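Getting a feel for soft fingers

I have spent more of this year than I'd like to admit picking up crockery with things that aren't my hands. It started in May, when I'd finally had enough of the rigid jaws I'd been using (lovely machining, and they hold a metal block as if they'd been welded to it, but show them an egg cup and you start to wince). So I cleared some evenings, made a list of things you'd find in any kitchen and set about comparing fingers properly.

Three types made it through to the end. The Lineck parallel jaw is the old faithful, flat steel faces with a thin rubber skin. The Tondley is a two-finger design with swappable pads, and I tried it with foam and with silicone. And then there's the ribbed, fin-shaped sort that bends around whatever you push it against, which I used on a hand-held gripper with a wide camera looking out over the fingertips. You carry it about, do the job yourself, and the recording is what the arm learns from later. I loved it straight away, I'll say that now so you can take the rest with a pinch of salt!
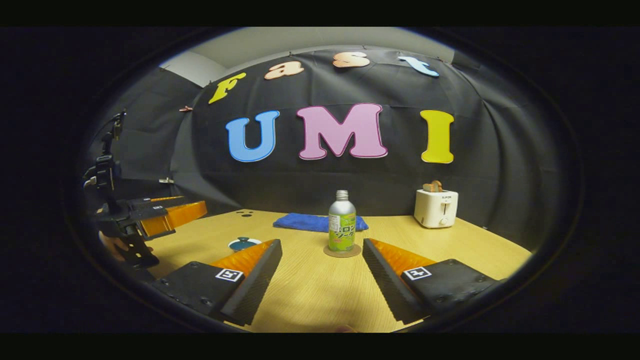

Bottles are where I'd begin with any new pair of fingers. They're tall, they tip, and they show up a bad approach long before you've closed on anything. With the Lineck I had to come in dead square or the first jaw to touch would shove the whole thing sideways. The fins are far more forgiving, but you do have to open them wide and judge the gap, and that's where the wide lens earns its keep - with the aluminium bottle on its cork coaster you get both orange pads, the cap and the full height of the label in one look, and the toaster off to the right as well, so you know what you're about to clout with your elbow. A narrower lens I tried first gave me a gorgeous sharp label and no idea where my left finger was.

The square markers on the fingers matter more than I'd expected, too. They let the software work out how far apart the fingers are, so you don't need a sensor in the handle, and that makes the whole tool lighter. My wrist was very grateful. The Tondley has a proper encoder and gives steadier numbers, but after an hour of lifting it I was resting it on the table between goes and pretending to think.

Weight and price and all that

The fins aren't the dear part, happily. A pair of pads costs me less than a decent lunch, and I got through 5 pairs over the whole comparison, mostly my own fault for squeezing past the point where any sensible person would stop. The Tondley's silicone pads lasted better. The foam ones went shiny and useless after 300 grips, and I can't recommend them for anything with a glaze on it.

Cups, then. A small cup is a horrid object for a gripper. It's round, it's smooth, it's usually narrower at the bottom than the top, and if you grab it too high it swings like a bell. I wrote off the Lineck here fairly early, after two chips and one handle (that was my favourite mug, and I'm still a bit cross). The silicone Tondley managed nicely as long as I went slowly and kept it low. The fins wrap a little as they close, so the load spreads over the ribs, and I found I could be quite careless about the angle and still come away with the cup upright. The little teal one with the white band round its base became my standard test piece, partly for its size and partly for that glossy glaze, which shows up any pad that relies on friction alone.

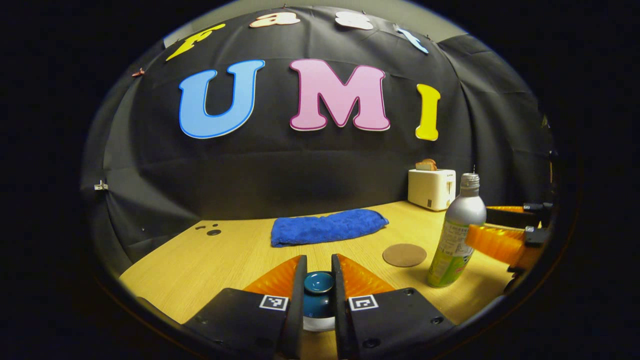 What the arm made of it

All of this is only half the story, of course, as the point of carrying a gripper about by hand is to hand the job over to a machine in the end. I logged 3,233 grasps across the three types and fed the cleaner ones to a Kevach arm, with a Heinonen controller that I'd borrowed and was rather nervous of. It's a stern sort of box. It stops dead if you ask it for anything sudden, and my early recordings were full of sudden things, all those little snatches and corrections you don't notice yourself making.

So I went back and recorded again, slower, with my elbow tucked in. The difference was huge! The arm began to come down on a cup in one smooth line, and the fins forgave it the last few millimetres in just the way they'd forgiven me. The Lineck jaws on the same arm needed much tighter positioning, and I spent a whole evening fiddling with offsets before they'd close on anything round without nudging it first.

Where did the fins lose? Thin flat things, mainly. A coaster lying on a table is a misery, you scrabble at the rim and the tips fold under. The steel jaws will pinch the edge of one and lift it without fuss. Heavy things aren't great either: the fins sag, and if you turn your wrist the load carries on turning after you've stopped. For a full saucepan I'd go back to the Tondley every time.

If I were buying one set tomorrow I'd have the fins for the hand-held tool and keep the Lineck in a drawer for the flat stuff. I'm still after a pad that will do a teaspoon and a teapot without a change in between, and I've got a silicone and fin mixture curing on the windowsill as I write.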